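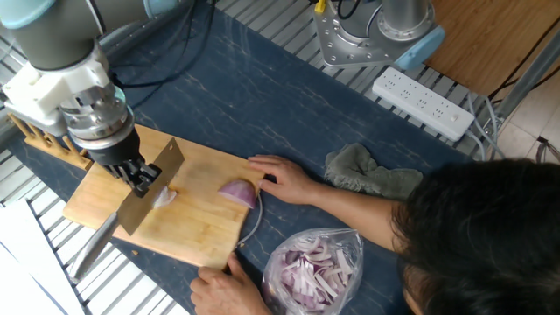

Cutting red onion at the open day in Trurstead. The sliced strips are in the bag.

Last July I visited the open day of the Kelmendi kitchen workshop in Trurstead. I went mainly for the onions. My grandmother put red onion on almost everything, and I still cannot cut it evenly.

The entrance cost 4 euros and the first group started at 10 in the morning. We were welcomed by Viorica Radulović, who spoke with us for a long time about knives. She likes a wide blade with a straight edge, and she wants it to go down upright, not leaning to the side. If it leans, she told us, the slice becomes thick at one end and thin at the other. This is exactly my mistake at home.

The onion table was for me the best part. The board is of light wood and stands on a dark blue top with a marble pattern, so the purple of the onion looks very nice near it. When only a wedge is left, the fingers must press it lightly and stay well away from the edge. The other hand can hold the board by its front side. I had never thought about the board before - at home mine is always moving.

The strips went into a clear plastic bag. Nikola Vasić explained that red onion keeps in the refrigerator for up to 4 days if the bag is closed well, but the smell goes to the butter.

After this we tasted a salad with onion and white beans. It was a little too salty for me, but I took the recipe. The bus 587 stops 100 meters from the door, and the way back is uphill.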